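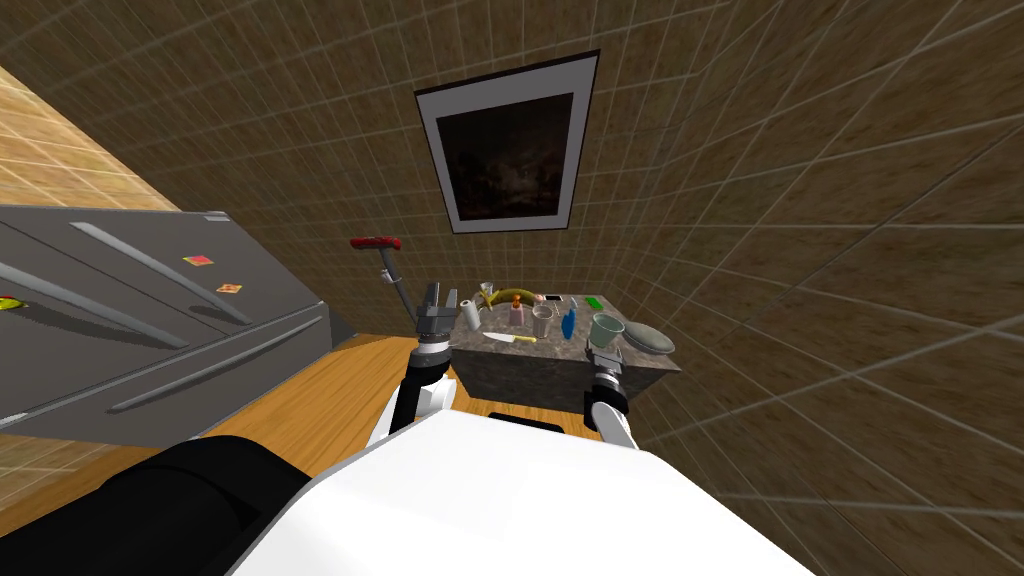
Re: [sim-practice] Draft 3, clause on start state and scene checks

Date: Thursday, January 25, 2018
List: sim-practice
Attachments: head view and wrist view, kitchen scene, Belarham build

Replying to the points on section 4 only. I have no objection to sections 1 and 2 as they stand.

> The draft says every episode must begin from "a declared scene state".
> At Jemitz we think this is too loose. Two labs can both declare a state
> and mean different things by it. One writes down the object list, the
> other writes down the random seed and nothing else. We would like the
> clause to say which of the two is required, or to require both.
>
> Second point. The wrist camera rule asks for a target object to be in
> view at frame zero. We can't meet that in 79 of our 200 kitchen
> episodes, and we don't think it is a fault in those episodes.
>
> Third point. Is contact between gripper and worktop at start an error?
> The draft is silent.

First point: agreed, both. A seed is only good for the build that produced it. We changed one physics setting in the Rostimano scenes in January and the same seeds gave different resting poses for the small items. The object list has to be written out with poses after settling, and the seed kept next to it. Proposed wording:

4.1 The start record shall hold (a) the seed, (b) the build number, and (c) the pose of every movable object after the settling period. Fixed furniture may be given by reference to the scene file.

The question of what counts as movable needs an answer as well. In the kitchen scene the island top carries a paper towel roll, a banana, two bottles, a glass, a cup, a plate, a sponge and a knife, along with a few other things. All of those go in the list whether or not the task uses them. The refrigerator is fixed, but its doors are jointed, so the joint values belong in the record. The magnets are part of the door mesh in our build and can be left out. If yours are separate bodies, list them.

The plate is worth a look by whoever keeps the checker. It lies partly past the right edge of the worktop. The present checker only tests whether the centre of the object is over its support, and I would prefer a stated overhang limit. I don't have a figure to offer. Hallgrímsson had one in their old bench rules and perhaps they can post it.

Second point: I would drop the rule. The wrist view depends on the arm pose, and an open gripper pointing away from the work is a legal start pose under 3.2. Asking for the target in view would push people to start every episode with the hand already over the object, and the policies trained on it will then fail from anywhere else. What the check should catch is a camera that is mounted wrongly or blocked. For that it is enough that both fingers are in view and the picture isn't a single flat colour. 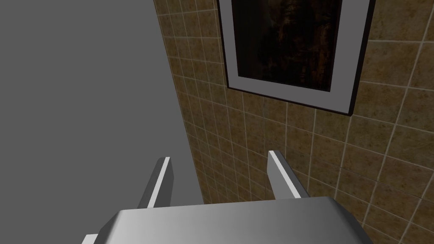

Wrist view, kitchen scene. Gripper open and empty, no task object in view. Passes under 4.3 as proposed below.

A flat grey surface covers a large part of this view, and a check based on colour spread alone might reject it if the threshold is set high. Please test against a view of this kind before fixing the value. Wording:

4.3 Each wrist camera shall show both fingers of its own gripper at frame zero. No task object need be visible. Views failing this shall be reported by episode number, and the episode kept out of the training split until reviewed.

Third point: contact at start should be an error if the solver reports any penetration, and a warning otherwise. The test has to be run on the contact list. Doing it by eye from the head camera doesn't work, as a gripper near the front edge of a worktop may look as if it touches when there is a gap. Suggest 4.4 for this.

Still open from my side:

- overhang limit for objects on a support
- length of the settling period (we use 1000 steps, the draft gives no value)
- whether jointed doors need a closed state at start or only a recorded one

Comments on wording to the list please, not to me directly. I will fold 4.1, 4.3 and 4.4 into the next draft if there are no objections.

--
Belarham, simulation group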